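Skater, a aplicação que arruma os separadores por si

Ezekiel Nguyen-Tran teve a ideia numa sala de espera, com o telemóvel na mão e 156 separadores abertos no navegador. Procurava uma receita que tinha guardado para o jantar e não a encontrou. Quando chegou a casa, escreveu a primeira versão do Skater, e essa versão fazia uma única coisa: juntava numa lista todas as páginas que ele não abria há mais de 15 dias.

O Skater chegou este mês às lojas de aplicações, depois de uma fase de testes fechada. Pertence à Vusham, a pequena empresa que Ezekiel fundou com a irmã e que tem hoje três pessoas. Falei com ele por telefone na semana passada, e a conversa foi metade em inglês e metade em português, porque ele está a aprender a nossa língua e eu também ainda a aprendo, depois de tantos anos. Peço desculpa aos leitores se alguma citação perdeu um pouco do seu sabor.

A aplicação funciona assim: a pessoa partilha uma página com o Skater, do mesmo modo como a enviaria a um amigo, e a página entra numa pilha. Cada manhã, a aplicação mostra duas páginas dessa pilha, uma recente e uma antiga. O utilizador pode ler, guardar ou deixar ir. O que se deixa ir fica ainda 15 dias num arquivo e depois é apagado.

"As pessoas pedem-me uma pesquisa melhor, pastas, etiquetas de cores", disse-me Ezekiel. "Eu compreendo, mas já existem muitas aplicações com pastas. Eu tinha pastas e nunca as abria."
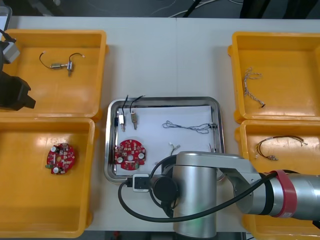
Experimentei o Skater durante alguns dias no meu telemóvel, que já não é novo, e a aplicação abriu sempre depressa. Gostei sobretudo do modo de leitura, que retira a publicidade e os avisos de cookies e deixa um texto limpo, com letras de bom tamanho. Também gostei de poder escrever uma nota curta por baixo do artigo. A nota aparece outra vez quando a página volta a ser mostrada, e assim a pessoa lembra-se do motivo por que a guardou. No meu caso, a nota dizia "perguntar à Marta", e ainda não perguntei.

Há coisas que me agradaram menos. A tradução portuguesa está incompleta: o menu das definições aparece em inglês, e uma das mensagens de erro está numa língua que não consegui identificar. Os vídeos entram na pilha como qualquer outra página, mas o modo de leitura mostra apenas o título. E não há maneira de passar a pilha de um telemóvel para outro — quem muda de aparelho começa do princípio. Ezekiel conhece o problema e promete uma solução para novembro, com contas de utilizador opcionais.

O nome vem dos insetos que andam sobre a água dos lagos, e não do desporto, como eu pensava. O símbolo da aplicação mostra um desses insetos, desenhado por um estúdio chamado Wojcik, que fez também os sons. Os sons podem desligar-se, e eu desliguei-os logo na primeira tarde.

A Vusham já tinha publicado um jogo de palavras, o Jundusura, que teve poucos jogadores mas muito fiéis. Alguns deles foram os primeiros a testar o Skater, e a ideia do arquivo nasceu de uma queixa deles: na primeira versão, uma página recusada desaparecia imediatamente, e bastava um dedo distraído para a perder.

O Skater é gratuito até três páginas novas por dia. Quem quiser guardar mais paga uma assinatura mensal, que se pode cancelar dentro da própria aplicação. Não tem publicidade. Por enquanto existe só para telefones; no tablet abre, mas com o texto numa coluna estreita no meio do ecrã. Se algum leitor o usar num tablet e descobrir uma maneira de alargar essa coluna, agradeço que me escreva para o endereço habitual.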